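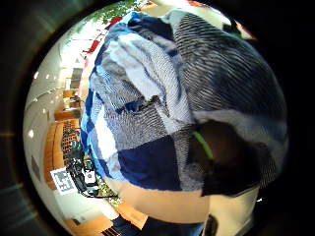

How does the planner pick a place to grasp a piece of cloth? It scores the folds it can find in the current view, throws out the ones the fingers can't get around, and takes the best of what's left.

Welcome to the Juška gallery! Juška is our small planning library for soft things, and these pictures go with the August release, which Zane Ozoliņš and I have been fussing over for far too long. The blue, white and gray patchwork is a lovely hard case – checks and seams look so much like fold edges that the old scorer fell for them constantly. The new one compares 16 candidate folds before it commits, and I'm very fond of it.
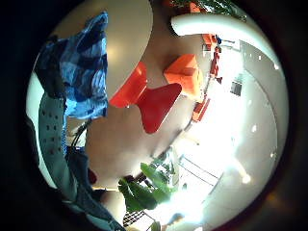 2 min read

Blue plaid near the left, a big round tabletop, red and orange seats, and a bright window washing out a good part of the view. Glare like this used to upset the pose tracker, so we now keep about 200 landmarks alive and let the weak ones go quietly. If you'd like to try it on your own views, the settings are in the Firkero profile, under "bright rooms" – do write and tell us how you get on!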